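**Textile Care and Handling, Unit 6: Flat Preparation of Pile Trousers**
Course notes, I. Figueroa. Read before the practical. Section numbers match the worksheet.

## 6.1 Scope

The unit covers laying out, inspecting and folding soft trousers with an embossed or pile surface. Woven trousers with a pressed crease were treated in Unit 5 and follow a different sequence. Shirts are in Unit 7.

Pile fabric differs from flat-woven fabric in two respects that matter when folding:

- The surface grips itself. Two layers placed face to face do not slide, so an error in alignment has to be lifted out. Dragging one layer over the other makes it worse.
- The folded stack is thick. A fold that closes flat in shirting will spring open in pile unless the air is pressed out first.

## 6.2 Starting layout

Use a bed or a padded table. A hard tabletop is acceptable, but the garment shifts more easily on it. Set the trousers sideways to the operator, waistband left, hems right. Left-handed students may reverse this and should then reverse every direction in 6.4.

The legs are referred to as *near* and *far* throughout. "Left leg" and "right leg" are not used in these notes – they depend on which face of the garment is up.
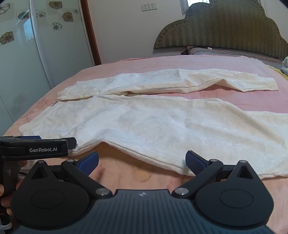 ## 6.3 Inspection

Inspect before folding. Record the following on the worksheet:

1. Discoloration. On cream and white fabric, faint yellow areas show best in side light. The back leg of the trousers laid out in 6.2 has a faint yellowish mark near its middle and toward the hem. Enter position and extent only; do not enter a cause.
2. Seams. Follow each visible seam with the fingertips and note puckering or open stitches.
3. Wrinkles. Expect them where the legs meet. Soft wrinkles are smoothed by hand. Set wrinkles are steamed from the reverse side.
4. Waistband. Check the opening and any tie or fastening. Secure loose ends before the first fold.

A garment with discoloration goes to the treatment pile and is folded after treatment. For practice purposes in this unit it may be folded as it is.

## 6.4 Folding sequence

1. Straighten the waistband. Both halves should lie flat, with no fabric trapped in the opening.
2. Draw the near leg straight from the hem, keeping one hand on the waistband.
3. Open any turned-over corner at the far cuff.
4. Smooth both legs in the direction of the pile, waistband to hem.
5. Lift the near leg at the knee and hem together and lay it over the far leg. Match the hems first, then the outer seams.
6. Press out the air with the flat of the forearm.
7. Fold hems to waistband, then fold once more.

Steps 2 to 4 are the ones most often skipped. A gap left between the legs at the start is acceptable; a twisted leg is not.
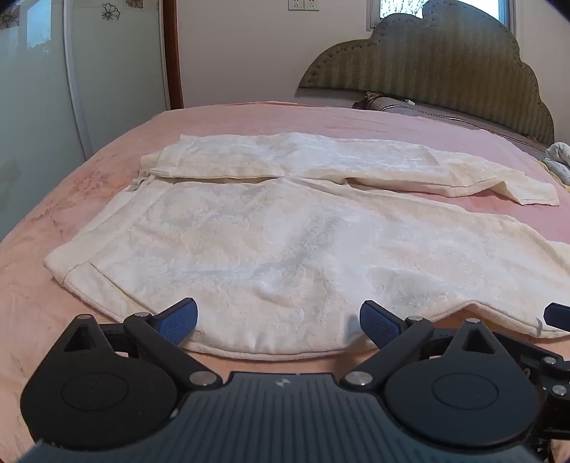

*Fig. 6.2. Layout before step 1. Note the folded far cuff with its turned-over corner, and the bedspread showing between the legs.*

## 6.5 Assessment

Fold width is measured at the widest point. A variation of up to 22 mm between the two ends is a pass. Worksheets go to Yuzuki Higuchi, room 487, with the inspection table filled in. Sheets without the table will be returned unmarked.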